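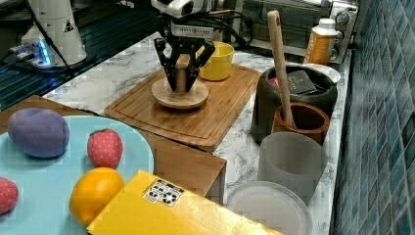 Nurnura Kitchen Demos, release 2

Last updated 06/12/2018

What this is

Recordings of people driving a robot arm by remote control through one short kitchen job: close the gripper on the post of a round wooden disc, lift it off the cutting board, move it, put it down. Each recording holds wrist camera video, video from fixed cameras, joint positions, gripper opening and the commands the operator sent.

We made this set because we had doubts about the results people were getting from sets like it. We still have them. If you are looking for proof that a robot can learn housework by watching someone steer it, try elsewhere. If you want something small enough to check by hand, read on.

What's in the download

demos/ one folder per recording
splits/ plain text lists for training and testing
notes/ what the operators wrote down after each session
tools/ a viewer and a script that checks timestamps
CHANGES.txt

We recorded 800 demonstrations and kept 700. The others are in demos/rejected, with the reason for each in notes/rejected.txt. Please look at them before you praise the clean ones. Most were thrown out for dropped frames, but a fair share were thrown out because the operator said the run "felt bad," and we are not convinced that's a good reason. Release 1 left these files out altogether. That was a mistake.

How the demonstrations were made

The operator holds a small input arm and the robot follows it. There is no sense of touch coming back. The link between the two is Tedach, our own control program, and it logs at 10 samples per second. That is slow. It's fine for the trip across the counter and poor for the moment the fingers close, which is the moment most people care about. We keep saying we will raise it.

We also tried guiding the arm directly by hand. The motion was smoother, but the operator's sleeves got into the video and the arm sagged when released. Those runs are not included.
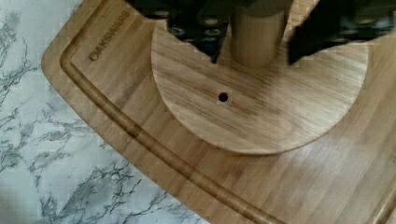 Wrist camera, fingers open on either side of the post.

Some things to know about the wrist view. The post leaves the top of the picture when the gripper is low, so a model can't judge from this camera alone how much post is left above the fingers. People can't either. Our operators watched a fixed camera for height and the wrist view for side-to-side placement, and they switched between the two all the time. Nothing in the logs says which one they were looking at. Anyone who trains on the wrist view only is asking the model to copy choices made with information it doesn't get.

About "success"

The success flag is set by the operator, by key press, at the end of the run. It is an opinion. We went back over a portion of the flags in August and disagreed with enough of them that we added a second field, reviewed, which is blank for runs nobody has checked. Don't treat blank as true. The loader in Grivell did exactly that until we fixed it, and our own early scores came out looking much better than they should have.

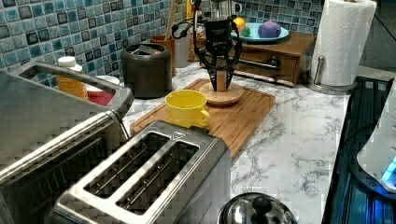 The flag also says nothing about how the job got done. An operator who goes straight to the post, closes once and lifts gets the same mark as one who opens and closes the fingers over and over until something holds. Both are in the training list. A model trained on all of it picks up the fumbling along with the skill, and in our tests it fumbled in places where no operator had. You can filter on the number of gripper commands if you want neater behavior. We did, and the scores went up on our board and down when we shifted the board a little. Draw your own conclusions. We haven't settled on ours.

The same goes for speed. Operators got faster over the weeks, and the late runs are not simply quicker copies of the early ones. They take a different path, closer to the counter. If you sort by date you will see it.

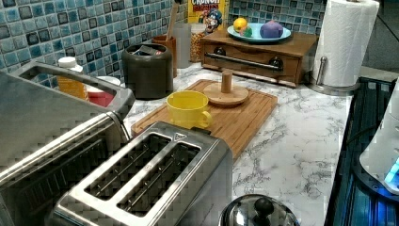
Variety is the weakest part of this release. There is one kitchen counter, one kind of job and a small set of objects that get moved about between sessions, often not very far. Lots of things around the job can act as hints. With the yellow mug standing on the board beside the disc, a model may well learn to aim for a spot to the right of something bright yellow and never look at the post at all. We tested for this by taking the mug off the board, and the model we had the most faith in reached for bare bamboo. The patterned tile wall is another easy landmark. So before you report a score, move the clutter, then move it again, and report both.

Things you should not claim from this set

That a model "understands" grasping. It has seen one post.

That remote control demonstrations are cheap. We logged arm time but not the time spent resetting the counter, restarting Tedach or arguing about flags. Any cost worked out from our logs will be too low.

That your method beats Lindemann's. The Lindemann baseline in tools/ is our rewrite, done from a short write-up, and it may be worse than the original.

Known problems

Fixed camera clocks drift in long sessions. Run tools/check_times first.

Light from the robot's base reflects in the black surface next to the counter and throws off simple color-based tracking.

The gripper opening value is the commanded one for the oldest recordings and the measured one after that. The field name is the same in both. Sorry. See CHANGES.txt for where it switches.

Use and contact

Free for research and teaching. Don't use it to decide whether an arm is safe near people, as it contains nothing that bears on the question. Bug reports go to the issue tracker, and reports of a flag you think is wrong are the ones we read first. Include the folder name and the frame where you think it went wrong.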